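Unit 4: Choosing and Fitting Equipment for Junior Badminton
Wanimora Coaching Certificate, Level 1

Read before the practical at the Stosholm hall. Bring your copy of the Unit 3 grip chart.

4.1 Racket length

An adult badminton racket is too long for most children under eight. A long shaft moves the point of contact away from the hand, and a beginner judges distance from the hand. The usual fault is a swing that passes under the shuttle. Shorter junior rackets reduce this error. When the player meets the shuttle cleanly on most overhead feeds, move up one length.

To check length, have the player stand upright with the racket arm hanging down and the racket pointing at the floor. The head should clear the floor without the elbow bending. If it touches, the racket is too long.

4.2 Grip size

Grip size is checked with the player holding the racket in a relaxed forehand grip. There should be a small gap between the fingertips and the base of the thumb. With no gap, the handle is too thin and the player will squeeze. With a wide gap, the handle is too thick and the wrist will stay stiff. A thin handle can be built up with overgrip. A thick one can only be reduced by removing the original grip, so buy on the small side.

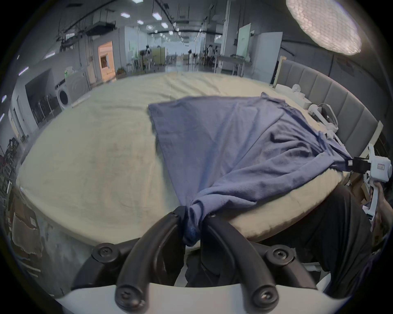 4.3 String tension

Factory strings on junior rackets are loose, and they should be left that way for the first season. Low tension gives a larger effective hitting area and more depth on the shot for the same swing. Higher tension gives control that a beginner cannot use yet. Do not restring a junior frame above the figure printed on it. The Naten and Pelkonen frames in the loan set have different limits, so check each one.

4.4 Shuttles

Use nylon shuttles for all sessions at this level. Feather shuttles fly more accurately but break quickly under mishits. For players under six, start with balloons or foam balls and change to shuttles once the player can track a slow feed.

4.5 Session planning

Allow 30 minutes of racket work in a one-hour session. The rest goes to footwork, throwing and catching. A group feeding drill needs a full tube of shuttles per court. Change rackets between players only after checking grip size again.

Practical task

Fit 3 players of different heights. For each, record racket length, grip size and any overgrip added. Hand in a written note of 400 words explaining 2 of your choices. Refer to section numbers in the margin.

Next unit: the overhead clear.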